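Vistoria do banheiro e da copa do apartamento Folthorpe: minha lista comentada

Prometi às minhas leitoras que ia publicar a lista que uso antes de entregar as chaves a cada hóspede, então aí vai, com os comentários do jeito que eu anoto mesmo, meio corridos. Fiz a última passada completa em 14 de junho de 2020, com o apartamento vazio de hóspedes, e levei quase 41 minutos (contando a parada para o café, claro!).

Piso
[x] Nenhuma peça solta ou lascada. Passo a mão nas quinas, porque o olho engana.
[x] Rejunte sem buraco. Em fevereiro refiz a faixa perto do ralo e até agora está firme.
[ ] Tapete antiderrapante. Falta repor! O antigo foi para o lixo, a borracha já não segurava nada. Pedi outro da Jovham e estou esperando chegar.

Gabinete e pia
[x] Cuba sem trinca. Enchi até a metade, soltei a água e fiquei olhando o sifão com a lanterna do celular. Sequinho.
[x] Torneira fecha até o fim sem eu ter que fazer força.
[x] Parafusos do puxador apertados.
[ ] Gaveta fechada depois do uso. Olha, eu bato nessa tecla sempre. Gaveta aberta na altura do quadril é roxo garantido, e com criança em casa é na altura da testa. Anotei como pendência de hábito.
[x] Nada de vidro em cima da bancada. Copo de escova de dentes, só de plástico.
[x] Frascos com rótulo legível. Se eu não consigo ler o que é, vai embora.

Vaso sanitário
[x] Firme no chão, não balança quando eu empurro de lado.
[x] Descarga para sozinha. Anotei o registro antes e depois: 2.836 nos dois horários, portanto nada vazando durante a noite.
[ ] Caixas de papelão fora do banheiro. Umidade e papelão não combinam, e já achei traça numa delas. Levar para a área de serviço.

Bebedouro e passagem
[x] Galão bem encaixado e base nivelada. Usei o nivelzinho da Kistomau, que vive no meu bolso.
[x] Fio do bebedouro longe de água e sem emenda.
[ ] Banquinhos e cadeiras fora do caminho. Eu sou a primeira a largar cadeira em qualquer canto, confesso, mas quem levanta de madrugada no escuro agradece um corredor livre.
[x] Prateleira de almofadas apoiada sem escorregar. Mesmo assim quero fixar na parede, tenho 2 buchas guardadas para isso.

Elétrica e luz
[x] Tomada do espelho com tampa.
[x] Disjuntor desarma quando aperto o botão de teste.
[x] Luz do dia boa de manhã, dá para ver qualquer pingo na bancada.
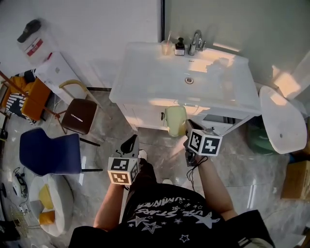
Com que frequência se deve conferir o sifão e a torneira do banheiro?
Uma vez por mês basta numa casa com uso normal, e sempre de novo na troca de hóspedes. Abra a água por um minuto, passe um papel seco em volta das conexões e veja se ele sai úmido.

Pendências para a próxima visita: tapete, papelão, cadeiras e a tal gaveta. O orçamento da Pangaribuan para trocar o gabinete inteiro ficou em R$ 3.491 e eu achei salgado, vou segurar mais um pouco e só lubrificar as corrediças. Quando o tapete chegar eu volto e marco o quadradinho!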